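Wastebasket
By the Farkach Home Pages, September 2024

A wastebasket is a small open container for the dry odds and ends of a household – snack wrappers, worn-out bathroom things, and all the little bits that would otherwise gather on the table. Most have no lid, so a person can drop something in while passing by, and a plain one may serve a family happily for years.

Round baskets with a thick rim are a familiar kind. A pale rim with a dark inside is a common pairing, and bright candy-colored wrappers show up cheerfully against it.
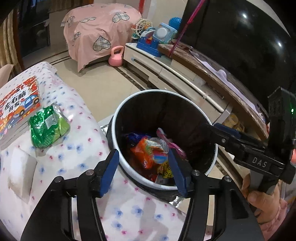
Emptying
A small basket of 8 or 9 quarts is usually emptied once or twice a week, or sooner if food has gone in.

Related articles
Dustpan
Flinen tablecloths
Kitchen pail
Litter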